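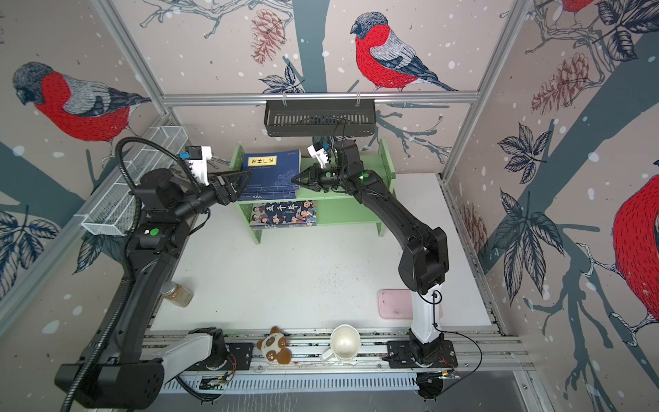 The Sulura reading rooms had their busiest half year yet, and we are so pleased to be writing this report! Between January and July, families borrowed 1784 books across our two sites, up from 1429 in the half year before. Most of that growth came from the picture book and early reader shelves, and a good share of it from the Chinese-language collection your grant allowed us to start. We had planned on tall bookcases for that collection, and then changed our minds after the first month. Small children don't look up. A low two-tier shelf like the green one, with only a couple of books on it at a time, gets far more attention than a full case ever did, and we now change the books every morning before opening.

Where the money went

The first payment covered books, covers and labels, and the repair of the heating at Damen. The heating took more than we budgeted. The boiler part was on back order through most of the winter and we ran the Damen room on short hours until it came, from 3 p.m. to 5:30 p.m. only. Since then we have been back to full hours, and the after-school crowd came back right away. We moved a small amount from the furniture line to pay for the difference, as agreed with your office in March.

The second payment has gone mostly to books. We bought from Staron, who gave us their school rate and let us return titles that arrived with damaged spines. Their catalog is strong on folk tales and weaker on science for under-eights, so for science we have been buying secondhand. Some of those secondhand finds have been the most borrowed books in the building. A big, battered book on volcanoes has been out almost without a break since we shelved it.

Family story hours

Story hour started as a monthly event and is now weekly at both sites. At Damen we average around 40 people, counting babies, which is as many as the room can hold with the strollers parked in the hall. Prata is smaller and quieter and has its own feel – more grandparents, more Mandarin and Portuguese, and a lot more staying on afterward to talk. We love both!

The bilingual sessions are the piece we are most excited about. Each one takes a story that exists in two languages and tells it in both, page by page, so that children who know only one of them can follow along. We were worried this would drag. It doesn't. The kids shout out the words they recognize in the other language, and by the third session several parents had asked whether they could take a turn reading. We said yes, of course, and now there is a sign-up sheet. 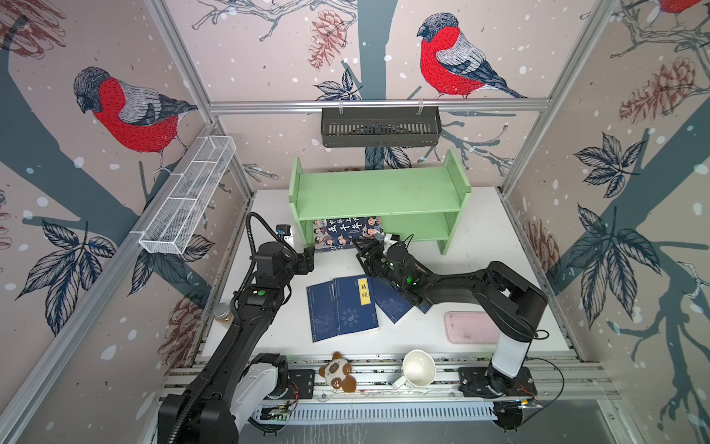
Getting children under five to sit near a book long enough to open it was the goal we were least sure of when we applied. Our first attempt was a carpet circle with a leader, and it worked for the older ones and lost the rest within minutes. What does work is mixing the books in with other things. Put a plush toy, a mug and a jar on the same table as the books and a story starts by itself: the toy is thirsty, the jar has something secret in it, and somebody needs to check the book to find out what happens next. We have made up story kits on this idea for both sites and have begun lending them out. They come back with pieces missing now and then, and we have set aside a little for replacements.

The walls have done more than we expected, too. The Prata room was painted office gray when we got it, and parents told us it felt like a waiting room. We asked the families what they would like instead and the answer was animals, by a mile. Birds came first, foxes second. The Prata room will be papered in the fall, and we have put the sample sheets up by the door so people can vote.

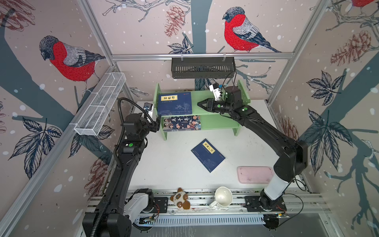
Red-breasted bullfinches on the wallpaper, with 菜根谭 on the top shelf and 上下五千年 below.

What has been hard

Returns are slow at Damen. We do not charge fines and don't plan to, but books that go out in June have a way of staying out until school starts. We are trying a text reminder in both languages and will tell you how it goes.

Cataloging the Chinese titles took much longer than we said it would. Our software would not print the characters on spine labels, and we spent weeks on it before switching to a different label format. All of the new titles are now entered and can be searched by title in characters or in pinyin. Author search still needs work.

We also did not get the teen evening going. We held two, with good snacks and low turnout, and would like to ask the teens themselves before trying again.

Next six months

Weekly story hour continues at both sites. Prata gets its wallpaper and another low shelf. We will add audio recordings to the story kits, read by parents from the bilingual sessions, and open Damen on one weekend morning a month, starting at 9:30 a.m. The remaining furniture money will go to floor cushions, which we are asked for constantly.

The expense sheet and the borrowing totals by site are attached. Receipts from the heating repair are in a separate folder, including the credit for the part that was sent in the wrong size.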